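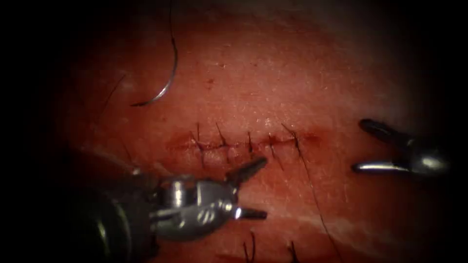
Chapter 6
Closing a Straight Incision with Interrupted Stitches

By the Awasthi Skills Text editors
4 July 2018

A wound can be closed with one long thread or with many short ones. In the first method, called a continuous or running suture, a single strand passes back and forth along the whole cut and is tied only at its ends. In the second, each stitch is placed, tied and cut before the next one is started. These are interrupted stitches, and they are the subject of this chapter.

Interrupted closure is slower. It uses more thread and leaves more knots behind. Its advantage is that every stitch holds by itself. If one knot slips, the stitches on either side still hold, and a stitch that has been placed badly can be cut out and replaced. With a running suture, a break at any point can loosen the entire line.

You will start on a practice pad. The exercises were written for the Runulside pad, but any soft synthetic pad with a smooth upper surface will do. Before beginning, read the section on needle handling in Chapter 5 again if you have not tied a knot since then.

6.1 Parts of the stitch

Four terms are used throughout the chapter.

Bite: the distance from the edge of the wound to the point where the needle enters or leaves the tissue. The bite should be the same on both sides.

Spacing: the distance from one stitch to the next, measured along the wound.

Knot: the set of throws that locks the stitch. It should lie flat.

Tails: the short ends left after the thread is cut. Tails that are too short may let the knot work loose. Tails that are too long catch on the next stitch and get in the way.

The part of the thread still joined to the needle is called the working length. Keep it away from the wound while you tie — a loop lying across the line is easily caught under the next throw.

6.2 What a closed line looks like

A good line of interrupted stitches crosses the wound at right angles. The edges touch along the full length without being crushed together. A little puckering beside the stitches is common in soft material, but deep folds mean that the knots have been pulled too tight.

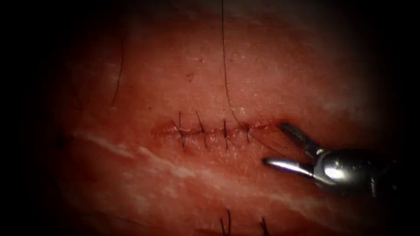 Figure 6.1 Four interrupted stitches across a short incision. Only a thin, darker seam shows between them.

Look at the tails as well as the seam. They seldom point the same way, and they do not need to. The angle of a tail tells you little about the strength of the stitch beneath it. Judge the closure by the wound edges, the spacing and the knots.

6.3 Planning the spacing

Beginners often start at one end and work toward the other, guessing the spacing as they go. The last gap is then too wide or too narrow. There are 2 common ways to avoid this.

The first is to mark the entry points before the needle is picked up. The second is to place a stitch at the middle of the wound, then one halfway along each remaining part, and so on until the gaps are closed. Halving works well on longer cuts. On a short cut, marking is usually quicker.

Whichever method you choose, check each stitch before cutting its thread. Press lightly beside the knot and watch the seam. If it opens, the stitch is loose and should be done again.

Exercise 6A
Make a straight cut in the pad and close it by marking. Make another cut of the same length and close it by halving. Compare the spacing in the 2 lines, and note which stitches you had to replace.

1,000 shares | 2 comments

This site uses cookies to remember your reading position. Accept | Settings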